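Search this site Go

We use cookies to keep the site running. Accept – Manage settings

Can It Do My Junk Drawer? An Afternoon at Tesholm

April 2022

Tesholm opened its doors for an afternoon, and I went with one question: when do I get to stop sorting things? Parking was free. The coffee came from a machine that needed 2 attempts and a firm slap, so I kept my hopes for automation modest.

The tour started in the Nillum hall, past a crate stenciled 3101 that everyone in our group walked into. Our guide promised that the sorting bench would be the highlight. I have a sorting bench at home. It is called the kitchen counter.

Small packets go in a green and white organizer with three compartments, and two arms do the work. I would put the packet in a bin with one hand while looking for my phone. They bring both grippers to the middle of the table for it, like surgeons, or like my parents with a fitted sheet.

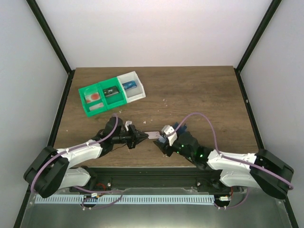 What about the shop floor?

Next door, Sterel was showing a parts-kitting cell. The sign gave its target as 2000 pieces a shift. I asked what it managed now and was handed a tote bag. A man behind me, who runs a packing line, said he'd take one that could open a cardboard box without a fuss. They wrote that down.

The Ekwueme stand had the laundry demo. One towel, 55 seconds, and a fold I would have redone if it were mine. Still, I had not folded any towels that day, so the robot was ahead.

My verdict on chores: come back next January. Bring your own coffee.

Recent posts
Two Hours at the Label Printing Fair
A Bakery Tour With Very Few Samples
Why I Still Own a Broom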